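Kumsa Clothing Reuse Project
Progress report to the Milum Fund
Submitted January 5, 2021 by Anju Sisodia, Project Manager

1. Work completed

The folding room at Buvham is in regular use. Staff have prepared roughly 1,000 garments for the partner shelters under the present grant, and work on the written folding guide has begun. Heavier cottons and dark work clothing have been handled first, as requested.

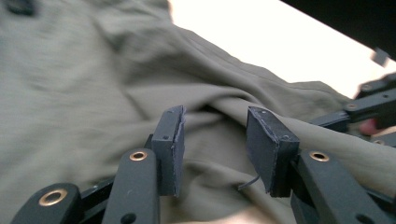

Olive fabric, with creases across the cloth.

Chinyere Uzor has drafted 7 pages of the guide. Her section on lower garments asks for a plain rectangular bundle — seams flat, pockets smoothed — that will stack on the Jovik shelving without slipping.
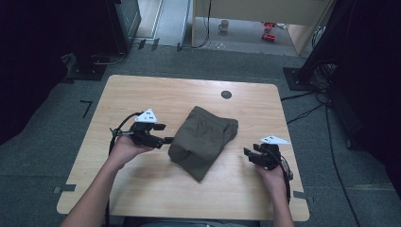 Folded olive-green garment on the folding table.

2. Outstanding matters

Two sections of the guide remain to be written. Garments with gathered edges have proved slower to fold than expected, and the shelters have asked for one method for all of them. 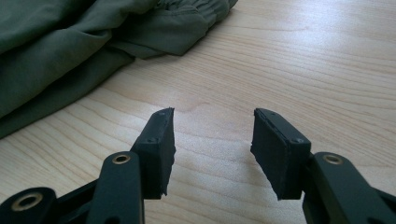
The section on gathered edges will be finished in January. It will direct staff to lay the garment on the bare tabletop and open it fully before the first fold. Tight puckering of the kind seen near the top of the olive-green cloth is to be eased out by hand, and the broad folds smoothed toward the lower edge. A further 100 garments are reserved for testing the method. No change to the approved budget is requested.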